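Teaching by Hand: Final Report, Pick and Place Group
Mircea Dinu and Garnet Sawatzky
2023-05-31

3. Collecting the demonstrations

Our January proposal promised 600 demonstrations. It was written by two people who had never given one. We first tried driving the arm remotely with a joystick, and after an afternoon of watching it approach a toy block like a nervous cat, we switched to hand-held grippers. The person does the task, the grippers log the motion, and the robot is supposed to learn from the recording.
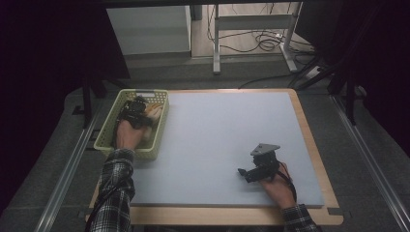
Our protocol went through several drafts, and the one we kept is short. Each demonstration starts with both grippers off the table and ends when the object has been let go. If the demonstrator drops something, the recording stays in but gets a flag. Most of our early flags came from the basket. With one gripper angled down inside it and the object partly hidden under the jaws, you are working by feel, through a tool that has no feeling in it. The other gripper, meanwhile, has to hover over the board and look useful. Garnet was good at this. Mircea tended to let his wander, and the first trained policy wandered too, with great confidence.

We also had to learn to slow down. A pick that feels normal to a person comes out as a blur in the log, so we settled on a pace that Garnet called "underwater."

3.1 What we kept

We ended with 51 usable demonstrations, which is fewer than 600. We held 30 of them to the final protocol and used the rest for early training only. Cable snags accounted for 2 lost recordings, both Mircea's.

Section 4 covers training, where the wandering comes back.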